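Gripper keeps squeezing after position reached - force limit ignored?
Forum: Hardware faults and safety

flamthorpe_bench
Two-arm tabletop setup, parallel grippers, sorting bottles and mugs. Since the last firmware update the right gripper sometimes keeps closing after contact. Limit is set to 20 N. The log shows 40 at the peak, then a fault, then the fingers stay locked until I cut power. It happened on run 462 and again on run 521. Mugs are no trouble. It only faults on thin plastic bottles.

A water bottle gave way on run 521 and put water across the bench, close to the power supply. No one was hurt but I've stopped unattended runs.

eleni_h
What does the contact check use, motor current or finger position? And what does the work area look like? Wrist views help if you have them.

flamthorpe_bench
Motor current, filtered. Two wrist views and one of the whole bench:

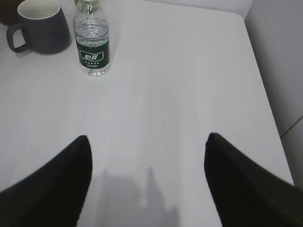
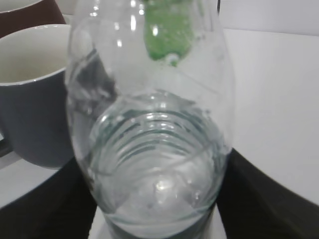
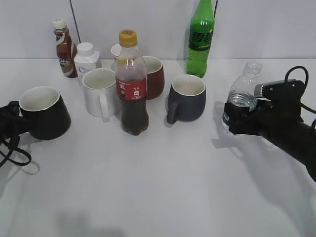
nendcombe
Reply 4
I'd look at the filter first. A soft bottle gives slowly, so the current climbs slowly too, and if your filter lags you are well past the limit before the check trips. A mug is stiff and you get a clean spike. I had the same on a Malhotra controller and shortening the filter window fixed it.

andby_tom
Reply 5
Disagree. Lag explains an overshoot, it doesn't explain fingers that stay locked after the fault. Those are two separate problems and the second one is worse. If a hand was in there you'd have to find the plug.

nendcombe
Reply 6
Locked after a fault is normal on plenty of grippers. You don't want it dropping a full bottle every time it throws an error.

andby_tom
Reply 7
Holding position is fine. Holding at double the limit is a fault in itself. It should back off to a low grip force and stay there.

eleni_h
Reply 8
I'm with Tom on that. Also check how the cables are routed. There's a loop over the top of the right gripper in the bench view, and a loop that moves with the arm can work a connector loose. If the current reading drops out for a moment the controller may see zero and keep pushing. Wiggle it by hand with the motor disabled and watch the log.

And move the power supply off the bench before you do anything else.

flamthorpe_bench
Reply 9
Supply is on a shelf now. Did the wiggle test with power to the motor off - the reading dropped to zero twice near the connector. Reseated it, added strain relief and ran empty bottles with someone at the stop button. No overshoot so far.

The locking still happens if I force a fault, so Tom is right that it's separate. I've written to the vendor about a back-off setting.

nendcombe
Reply 10
Fair enough on the connector. I'd still shorten the filter.

andby_tom
Reply 11
Post what the vendor says. And keep the bottles empty until they answer.

Eleni Hodžić (moderator)
Moved to Safety and left open.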